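Veltgate gripper upkeep, minutes, June 8, 2023

Present: Ghumman, Bainbridge, Haslam, Naylor. Lambert sent apologies and, separately, a complaint.

1. Pivots. The hand unit has now done 2,940 closes since the pins were last looked at, which beats the service sheet by a margin the minutes will not dwell on. Bainbridge to check all 4 pins for play and stop calling the squeak "character."

2. Jaw alignment. Haslam reported that thin handles twist when the jaws meet unevenly. Agreed that utensils stay the standard check after any adjustment: jaws round the holder, then a spoon held by the handle.

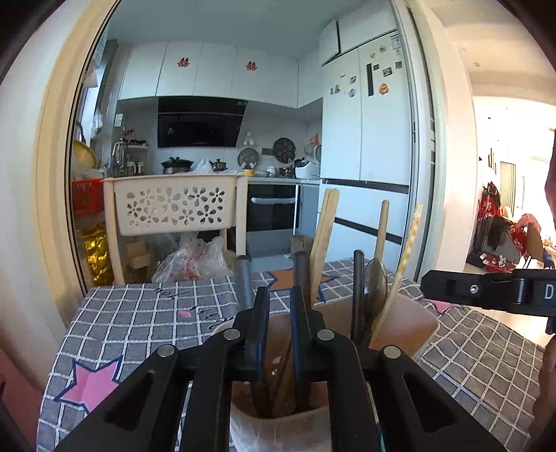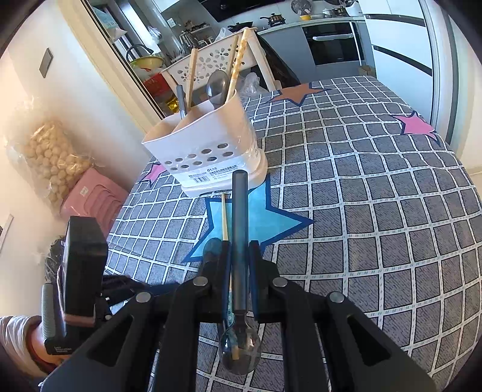
Naylor asked whether the linkage screws should be retightened after every 50 closes, as she had been doing, or left alone, as the sheet says. She felt the sheet had been written by someone who never had to use the thing. Left open until Ghumman finds the torque driver, last seen in December.

3. Spares. Skakby has quoted 33 for a pin set. Accepted with little grace.

Next meeting when the pins arrive.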